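# A Small House on Brevell Street

The Ilter Playhouse opens its new season in November with two plays that have little in common apart from the actors. One is a comedy of mistaken letters, written for the company by its artistic director, Firouzeh Bagheri. The other is "The Frequent Guest," a family drama set in 1703, in a port town that has just lost most of its fleet in a storm. The same nine performers appear in both, on alternating nights, with one matinee of each every week.

Rotating two plays is hard on a small theater. The Ilter has 24 people on its payroll during a run, counting the box office, and every set change has to be done between the end of one show and the half-hour call for the next. Bagheri has done it this way for four seasons and says she has no plans to stop.

"You get a different actor on the second night," she said during a break in rehearsal. "Somebody who played a fool yesterday walks in as a judge. The audience remembers the fool, and it does something to the judge."

The Playhouse stands on the corner of Brevell Street, in a brick building that was a seed warehouse for most of its life. The stage is low and shallow, and the front row sits so close that patrons are asked to keep their coats off the boards. There is no fly space. Scenery comes in from the sides or it does not come in at all. For "The Frequent Guest," designer work has been kept to a long table, a staircase that goes nowhere, and a back wall painted to look like wet rope.

The comedy, "Kindly Return," needs more. It has five doors, all of which must slam. Carpenters rebuilt two of the frames over the summer after the old ones worked loose, and the company spent its first afternoon on stage doing nothing but going in and out.

Music has also grown. In past years the Ilter used recordings, but this season a trio led by the fiddle player and arranger Akbari will play live for both productions. Akbari goes by one name on stage and has written short pieces to cover each scene change. The longest runs just under two minutes. The trio will give three evening concerts of its own on nights when the stage is dark, with songs from the eighteenth century in the first half and newer work in the second.
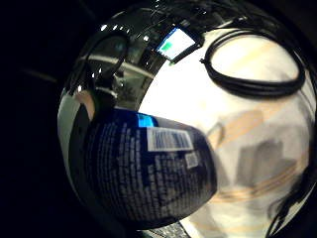

*Reflections in a curved, glossy surface, with a dark blue cylinder in front.*

Money for the musicians came from last spring's appeal, which brought in gifts from 1029 households. Most were small. The theater has put part of the total toward tickets for students, who can get in for the price of a sandwich if they come to the door thirty minutes before curtain. Attendance last season reached 3000 for the first time, and the student seats were the first to go on most nights.

Bagheri came to the Ilter as an actor and moved into directing when the company could not find anyone else for a winter show. She still takes small parts. In "Kindly Return" she plays a postmistress with six lines, four of them in the last scene, and she has asked her assistant director to give her notes like everyone else. He does, and the cast enjoys it.

After the run closes, "The Frequent Guest" will travel to the Zostska Arts Center for a short stay in its studio theater. The space there is wider than the one at home, with seating on three sides, and the staircase will have to be turned so that no one spends the evening looking at the back of it. The comedy will stay behind. Five doors do not fit in the van.

Evening shows start at 7:30 p.m. and matinees at 2 p.m. "The Frequent Guest" runs two hours and twenty minutes with one intermission. "Kindly Return" is shorter and is suitable for children who can sit still for ninety minutes. Tickets for both plays and for the trio's concerts are on sale at the box office, which is open from noon until curtain on performance days - the entrance is on the Brevell Street side, up two steps, with a ramp to the left of the door.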